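Skavstead guesthouse, Minport
Pre-season safety check, February
Checked by: Dymphna Fahy
Follow-up: Talha Tanoli

Marking: OK / Fix / Watch. "Watch" means leave it for now and look again next round. Comments go under the item, not on the back of the sheet.

SMOKE ALARMS AND EXITS

Alarm in upstairs hallway - OK
Tested with the button. Loud enough to hear in the kitchen with the door shut.

Alarm in downstairs bedroom - Fix
Chirping. Talha to replace the whole unit, as the date on the back has passed.

Back door opens from inside without a key - OK

Front door opens from inside without a key - Fix
Deadlock still needs a key from the inside. This was on last year's sheet as well. Swap for a thumb turn before the first booking goes in.

Exit path clear, side passage - Fix
Bins and an old clothes horse in the way. Bins can move to the carport. The clothes horse can go to the tip.

Fire blanket beside stove - OK
Moved to the wall nearest the door, where it should have been all along.

ELECTRICAL

Safety switch trips on test button - OK

Power points, all rooms - Watch
One in the lounge is slightly loose in the plaster. No scorch marks and the plug sits firmly. Ask the electrician to refix it while he is doing the hallway light.

Heaters - Fix
The 2,000 watt fan heater in the back room was plugged into a power board. Board removed. Heater goes straight into the wall or it goes in the cupboard.

Kettle and toaster leads - OK
The Jimeo toaster has a short lead, so keep it at the left end of the bench. Do not use an extension.

Electric blankets - Fix
One had been stored folded with books on top. Thrown out. The others were laid flat and checked along the wires by hand. Store them rolled from now on.

WATER AND BATHROOM

Hot water at basin - Fix
Too hot. Plumber to adjust the tempering valve. Until then the upstairs bathroom stays locked.

Grab rail by bath - OK
Full weight on it, no movement.

Floor mat - Watch
Suction cups are getting stiff. Probably has one season left in it.

STAIRS AND DECK

Handrail - OK

Deck boards - Fix
6 boards to replace near the steps, all soft at the ends. Quote from Abubakar is $1,950 including the handrail post. I have said yes to it. Keep guests off the deck until it is done, including for smoking.

Step edges - Watch
Grip strip is lifting on the bottom step. Glued down for now.

Outside light over steps - OK
New globe. Sensor comes on as you reach the gate.

BEDROOMS

Window openings, upstairs - OK
Restrictors fitted and holding on both sides.

Bunk ladder - Fix
Bolts finger tight. Tightened on the day, but put it on the changeover list so that whoever makes the beds gives it a shake.

Blind cords - Fix
Cleat missing in the front room. A child could reach the loop. Talha has cleats in the van.

BEFORE YOU START THE REPAIRS

Electrician is booked for Wednesday. Nothing in the switchboard gets touched before then, and that includes having a look.

Ladder work needs two people on site. If Talha is there by himself, the gutters can wait. 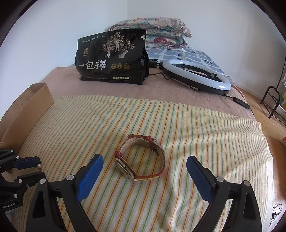
Anyone working on the deck, the bunk bolts or the heaters should check what they are wearing first. Closed shoes, sleeves buttoned or rolled up, safety glasses for anything with a drill. Rings come off, and so do watches - a metal case is a bad thing to have near live parts, and a closed strap like the dark red one on the striped cloth can hook over a bolt head as easily as a bracelet can. Leave them indoors until you have packed up. Tools get counted back into the van and offcuts go in the trailer. Sign the sheet under each fix as you finish it and send me a copy when the deck is ready to walk on.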